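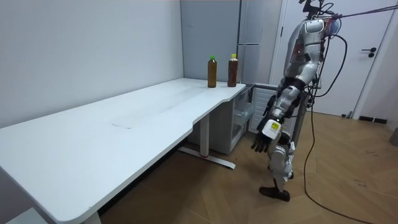 Quick one tonight, I'm wiped. Third day of remote control runs at Drumodberg and my thumbs hurt. Not complaining. OK, complaining a little.

So the job is fridge stuff. Bottle off the desk, over to the fridge, into the drawer. I drive, the robot does what my hands do (ish), everything gets logged, and later the Jelano people train on it. Goal is 2000 clean runs. We're at 123. Yeah.

Driving it is weird the first hour. You reach, the arm reaches a hair after you. You start holding your breath for no reason. Slow is better – slower than you think, then slower than that.

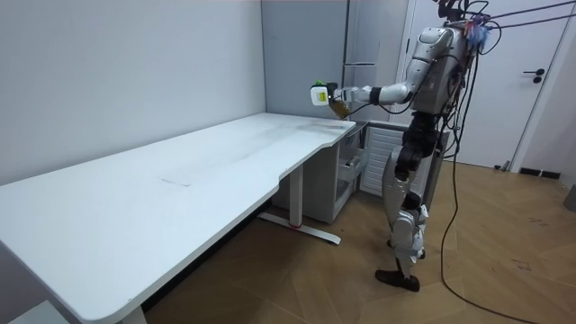

Arm out over the far end of the desk, fridge open behind.

Things I keep relearning. Don't fix a bad grab halfway, just restart. Keep your elbow in. And don't talk while driving, I lost a run on Thursday becuase I was answering a question about lunch.

Threw out 16 runs from this morning, mostly jerky wrist. Painful but the model copies everything you do, including the dumb stuff.
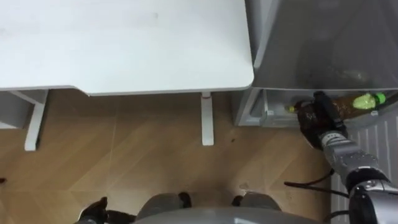
The drawer is the part I actually wanted to write about. Desk pickups I can do half asleep now. Low stuff is a whole different sport, you have no feel for depth and the arm hides what you need to see. Laying a bottle on its side down there, like the brown one, means getting the fingers around it and then letting go without dragging it along. My letting go is terrible. I open too fast, everything rolls. Best trick so far: stop, count to two, open, count to two, lift. Boring but my keep rate went way up after that.

Two hands is next on the list. Plistititz wants both arms in the demos, and MacBrayne (our controller software, still crashing, don't ask) handles that fine until it doesnt. About 34 two-hand runs logged so far.

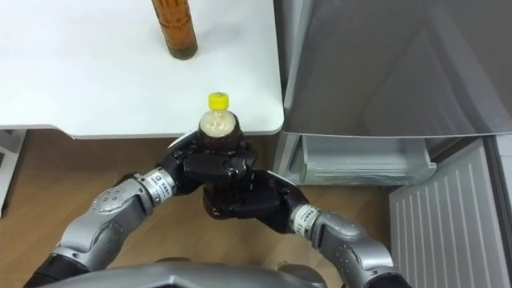 Both hands on the yellow cap one. Amber bottle still on the table.

Need to redo my left glove calibration before tomorrow, it drifts after an hour or so. Also buy coffee. More when I hit the next batch.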